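Ticket 1038 — Replacement finger pads and wrist camera, budget request
Status: Open, waiting on quote
Opened by: Khanyisile Zwane
Assigned to: Pravesh Chauke
Site: Buthelezi, cell 2
Opened: 17 Mar 2018

Problem as reported
Items slip during fast moves. The operator log lists 7 drops on one shift, all with soft or rounded goods. Boxes run clean. Requester asks for a new gripper from Sandano and a faster wrist camera, both out of this year's equipment money.

Khanyisile Zwane
Please treat the two items as one purchase. The arm is down for half a day any time we touch the wrist, and I would like to do it once. Zuketti gave us a price for the camera last July but it has expired.

Pravesh Chauke
Checked grip force, air supply and mounting bolts. Force is at the set value. No play at the wrist. Pads still have their dot texture, so I would not replace the whole gripper on wear alone. Softer pads for the same fingers are a stock part and come in sets of two.
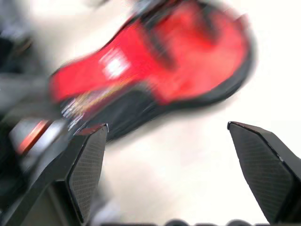
The camera is a separate matter. Exposure is fixed at the value we used when the cell was installed, and the lights over the table have been changed twice. Shortening the exposure costs nothing. Please hold the camera line until that has been tried.

Kgomotso Kruger
Purchasing needs part numbers, lead time and one name to sign. If the pads go through as spares they come from the maintenance account and skip capital approval. A camera does not — it has to go on the equipment plan with a second quote. Lamness can quote, but they want the mounting pattern first.

Pravesh Chauke
Mounting drawing attached to the asset record. Exposure change is booked for the next planned stop. Log drops by item type until then, same sheet as before.

Actions
Pads, two sets: Kgomotso Kruger to order as spares.
Camera: on hold pending exposure test. Lamness quote to be requested anyway.
Gripper: removed from request.
Next update: Pravesh Chauke, after the planned stop.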